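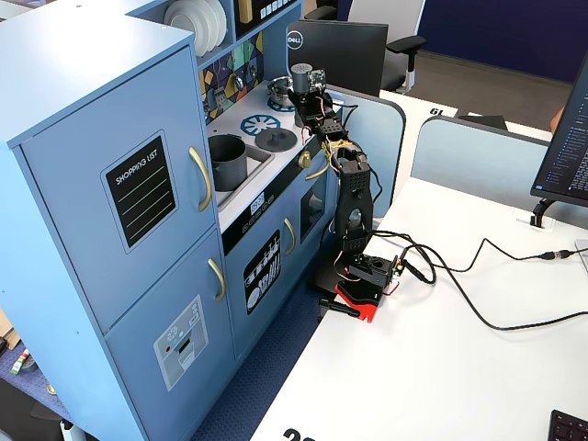 Play kitchen by the desk, March.

Seed lot notes, March

Started germination counts on the Vikau spring barley. 144 seeds laid out on damp paper in 6 trays, lids on, same shelf as the pea test. Xinyi did the counting in, I labeled. Lot came from the Kinnear bin, the one Shirley sampled with the long probe. 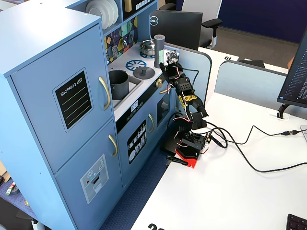

Moisture on the same lot read a little higher than on the Valbridge sheet. Ran it again after cleaning the cell and got the same number, so I'm going with ours. Asked Valbridge which meter they use. No answer yet.

Final count: 138 up out of 144. Of the 6 that failed, most were cracked near the germ end. Could be combine damage, could be the auger. Shirley thinks auger. Need to look at seed taken before it went in the bin if there is any left. 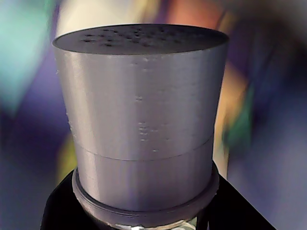 which also means the bin sample may not say much about the field. Kept back a bag from the top layer, marked K-top, in the cold room behind the oats.

Vigor looks fair. Shoots uneven in tray 4, that one sat closest to the door. Not reading anything into it until the cold test is done.

To do
- Cold test on K-top, same tray setup, Xinyi to start it
- Ask Estelance if they still want the barley cleaned before pickup or as is
- Order more germination paper, we are on the last pack 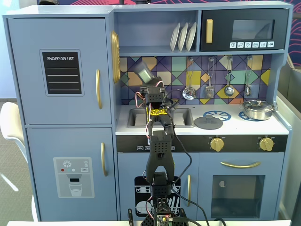 - Shirley to pull a second probe sample from the bottom of the Kinnear bin
- Copy the moisture readings into the shared sheet, both runs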